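Chapter 6
The Wrist Camera and the Work Surface 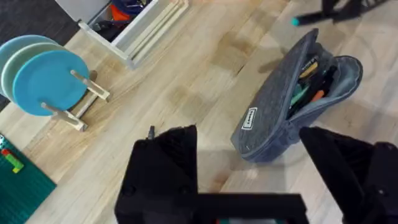

Figure 6.1. The view from a wrist camera above a wooden tabletop. Both gripper fingers remain in view at the near side; a dish rack with three plates stands to the left and an open pencil case to the right.

In Chapter 5 the arm was bolted to its bench, the joints were homed, and the gripper was opened and closed under manual control. At that stage the arm could move to any position typed into the control program, but it had no information about what was on the table. This chapter adds a camera at the wrist and relates what the camera sees to the position of the fingers.

By the end of the chapter you should be able to:

mount a small camera so that both fingertips stay in view through the full stroke of the gripper;
route and secure the camera cable across the last two joints;
find the offset between the camera and the midpoint of the fingers;
recognize shadow, glare, and blocked views in your own images, and correct for them;
lay out a table of household objects for the pick-and-place exercises in Chapter 7.

6.1 Why the camera goes on the wrist

A camera can be fixed to the room or carried by the arm. A fixed camera sees the whole table from one place, and its relation to the arm's base never changes unless someone bumps the stand. Its weakness appears at the moment of grasping, when the arm passes between the camera and the object. A wrist camera has the opposite character. It sees little of the room, and everything in its view shifts when the arm moves, but the region between the fingers is always in the same part of the image.

For a home build we use the wrist camera first. It needs no stand and takes up no room on the bench. It also tolerates a workshop in which furniture is moved between sessions, which was the condition under which the arm in this book was developed. The Conneely workshop is shared, and the table used for Figure 6.1 serves other purposes when the arm is parked. A second, fixed camera is added in Chapter 9.

Note how much of Figure 6.1 the gripper takes up. The fingers and the crossbar joining them occupy the lower half of the view. Readers often respond to this by tilting the camera up until the fingers disappear. Do not do so. The fingers are the reference against which every object position is judged, and an image without them cannot be used with the method in Section 6.4.

6.2 Parts and preparation

The parts for this chapter are the camera module, a printed bracket, four short machine screws, a 300 mm cable, and two cable clips. The drawings assume the Toltico camera plate, whose hole pattern matches the Flovinon gripper used since Chapter 3. If your gripper is of another make, measure the pattern before printing; the bracket has no slots and will not adjust.

Orla Cronin's original bracket for this arm held the camera 20 mm farther back. It gave a wider view of the table but struck the forearm when the wrist was folded. The present design gives up some of the view in exchange for full wrist travel. Builders who never fold the wrist past 60 degrees may prefer the older part, and its drawing is kept in Appendix C.

Before mounting anything:

1. Park the arm and disconnect motor power. The controller may stay on.
2. Wipe the mounting face of the gripper. Print debris left under the bracket will tilt the camera.
3. Check that the screws holding the fingers are snug. Any play in the fingers will be measured later as an error in the camera.

Fit the bracket with all four screws loose, square it against the gripper body, and then tighten the screws in a diagonal order. Leave a loop of slack in the cable at each joint. With power still off, move the wrist by hand from stop to stop and watch the cable. It should neither pull tight nor drop between the fingers.

6.3 Reading the first images

Raise the arm over the table, point the gripper down and slightly forward, and save a still. Study it before writing any code. Three effects deserve attention.

Shadow. The gripper in Figure 6.1 casts a soft gray shadow onto the wood in front of it. The shadow travels with the arm, so a program that looks for dark regions will find one wherever it goes. A soft shadow can usually be rejected by its low contrast. A hard one, cast by a single bright lamp, is more difficult, and the better remedy is to diffuse the lamp.

Glare. Wood reflects light, faintly in the case of the tabletop in the figure. A glossy varnish is worse. If a bright patch covers an object, move the lamp before changing the exposure.

Blocked edges. Objects at the borders of the view are often incomplete. The rearmost plate in the rack runs out of view at the left, and a program that fits circles to plate rims may place its center wrongly or miss it altogether. Treat any shape that touches the border as unmeasured until the arm has moved to bring it inside.

Grain is a lesser concern. The straight lines in the tabletop can confuse an edge detector set to high sensitivity, but they are parallel and can be filtered by direction. On a heavily figured board, lay down a plain sheet of paper for the calibration steps.

6.4 From image to finger position

The procedure is as follows. A marked card is placed flat on the table. The gripper is lowered until the closed fingertips touch the central mark, and the joint angles are recorded. The arm is then raised in steps, and at each step the card is located in the image. The Trimine software fits the camera offset to these pairs and reports the remaining error in millimeters.

The result holds only at the height of the card. Objects that stand above the table, such as a plate on edge or an upright pencil case, will seem to lie farther from the camera than they do. Section 6.5 gives the correction for known heights. For unknown heights, two images taken from different wrist positions are required.

The software stores up to 2,000 image and joint-angle pairs per session. The calibration needs far fewer, but the full set is worth keeping for the exercises, where you will be asked to refit the offset after loosening and retightening the bracket.

Begin by printing the card from Appendix B at full scale. Measure its border with a steel rule — printer scaling is the most common source of error in this chapter — and correct the print settings if the measured width differs from the value printed on the card.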